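14 July 2021

The Drenlow standing desk converter came down off my desk last week, and I don't think it's going back up. I gave it since March, which feels fair for something that cost 885 dollars and takes up most of a room's worth of goodwill.

I bought it on the strength of a review that said it would "change how you feel by lunchtime." By lunchtime I mostly felt my knees. The reviewer had owned his for 2 days, a detail he put at the very bottom, under the discount code.

The health claims are where I really get stuck. The Provstead page says standing burns "up to" a certain number of extra calories, and "up to" is doing heavy lifting there. I went looking for the study behind it and found a link to a press release, then a link back to Provstead. I'm not saying there's no benefit. I'm saying I'd like to see it from somebody who doesn't sell the desks.

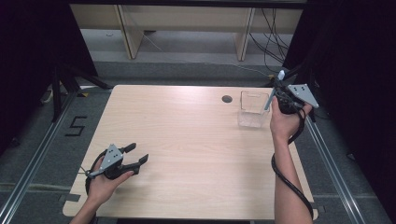
Is standing all day better for your back than sitting all day?

Mine got sore either way, just in different spots. What helped was getting up and walking to the mailbox, and that didn't cost me anything.

I did read the comments on the Harkilel forum, over 1,000 of them, and the happy ones tend to be from people in their first month. After that they go quiet - maybe they're all standing there blissfully, maybe they've sat back down. Somebody there was selling a barely used mat for 99 dollars, and it had been listed for ages.

The converter is in the hall closet for now. If the used price holds up I'll sell it and put the money toward a decent chair, after I've read the one-star reviews first.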